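Deltthorpe Flat-or-Wall Whiteboard, 60 x 90 cm

Home > Boards and surfaces > Whiteboards > Deltthorpe

In stock. Ships flat, in a box larger than you are picturing.

A whiteboard is a white board. We have sold them for years and have yet to improve on that sentence, but the catalog software wants more words, so read on.

The Deltthorpe has a glossy dry-wipe surface, an aluminum frame in plain silver and grey plastic caps on the corners. It comes with fixings for a wall. A good half of the people who buy it never open the bag of fixings, and put the board on a table instead, where it becomes a game board, a sorting tray, a place to draw a circle and argue over what belongs inside it. We started listing it as a tabletop board once the emails made it clear that the wall was losing.

Why the corners matter

Aluminum frames are cut at the corners, and a cut aluminum corner has opinions about your forearm. The Deltthorpe's caps are rounded and push on over the joint. They stay put in normal use. If you have a child who treats every removable part as an invitation, a dab of craft glue under each cap ends the conversation. Spare caps come in bags of 5, which leaves you one extra to lose.

Using it flat

Put a cloth under it. The frame is smooth on the back but it is still metal, and your table is probably nicer than our board. Any plain cotton tablecloth will do, and an old one is better, as marker dust gets everywhere and a cloth you care about will find it first. The cloth also stops the board from skating off when somebody leans on one end.

Push the board to whatever angle suits the people sitting at it. It has no top or bottom. The Zorik pen clip (sold separately, and yes, we know) grips the rim on any side and comes off without tools.

What to put on it

Blocks, mostly. Wooden cubes sit well on the surface and slide easily, which is good for sorting games and bad for towers. Draw your shapes in dry-wipe marker with a fine tip. A thick tip makes a handsome line and then takes twice as long to clean off. Circles do not need to be good. Ours never are, and a four-year-old asked to put the red one in the ring has so far raised no objection to the geometry.

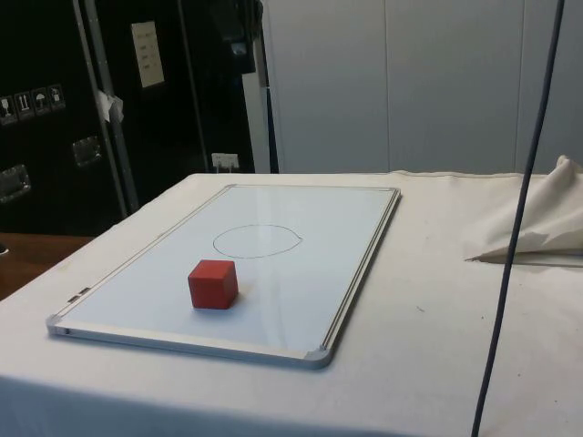
Unnur Hjaltadóttir: We use the Deltthorpe for "in, out and next to" with the little ones and it has held up for two winters. One warning, painted cubes can leave a faint colored streak if they get dragged instead of lifted. It wiped off with a damp cloth but I had a bad minute first. Also I wish you sold it in a smaller size, I carry mine up a flight of stairs every morning and the doorway is always narrower than I remember.

Thank you, Unnur. The smaller size exists now. It is called the Vestness, it measures 40 x 60 cm, and it has the same surface and the same caps. It fits under one arm if you are tall and under one arm with some muttering if you are not. As for streaks, the cheaper the paint, the more of it ends up on the board. Test one block in a corner before you hand over the whole box.

Cleaning

A dry cloth or felt eraser takes off fresh marker. Marker left on since December needs a damp cloth and a drop of dish soap, then a dry wipe. Keep scouring pads away from it. The gloss is a coating, and once you have scrubbed through a patch of it that patch will hold on to ink like a grudge.

If someone has used permanent marker, and someone will, scribble over it with dry-wipe marker and rub both off together while the top layer is fresh. This works more often than it should. When it doesn't, turn the page to our section on large magnets and cover the spot.

A word on glare

The surface is glossy and it reflects. Under a single bright ceiling lamp you may find yourself looking at the lamp. Daylight from the side is kinder, or swing the board until the shine lands where no one is sitting. Customers who can't bear it should look at the Briem, which has a matte finish, shows less shine and is a little slower to wipe. You can have one or the other. We have asked.

Specifications

Size: 60 x 90 cm
Surface: glossy white, dry-wipe, magnetic
Frame: aluminum, silver
Corners: grey plastic caps, rounded, replaceable
Frame depth: 11 mm
Wall fixings: included, and likely to stay in the bag
Pen tray: none (see Zorik clip)
Markers: none in the box
Blocks: none in the box either

Questions we get

Will it scratch? Yes, if you try. Wooden and plastic pieces are fine. Metal cars are the usual culprit, followed by belt buckles.

Can I stand on it? No. This came up more than we expected, so it now has its own line on the packaging.

Does it bend? Supported along its whole length on a table, no. Balanced across two chairs with a pile of blocks in the middle, it will sag, and then it will let go of the blocks.

Can I draw a grid on it and leave it there? Use thin vinyl tape made for whiteboards. Marker grids look wonderful until the first sleeve.

Do you sell to schools and playgroups? Gladly. Orders of 200 boards or more go on a pallet, and for those you should write to us first so we can talk about where a truck might stop. For anything less, the ordinary checkout is fine.

Returns

Unused boards can come back in the original box within 60 days. Keep the cardboard corner pieces, as a board posted without them arrives here as a different shape. Boards that have been written on are yours, even if what was written was very short.

Goes with: Zorik pen clip, Deltthorpe spare corner caps, fine-tip dry-wipe markers (black, blue), felt eraser, Vestness small board, Briem matte board.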